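Email Campaigns at Drarel: Common Questions

How long does setup take?
Most lists are ready to send in 5 working days. Lists with more than 70 segments take longer.

Can I keep my old templates?
Yes – send them to Clodagh Brophy before your first campaign.

Do you write the subject lines?
We draft two for each email and you pick one.

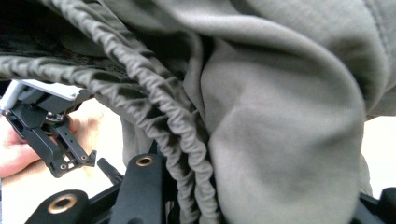 When do campaigns go out?
At 11 a.m. in your customers' time zone, unless you choose another hour in your account settings.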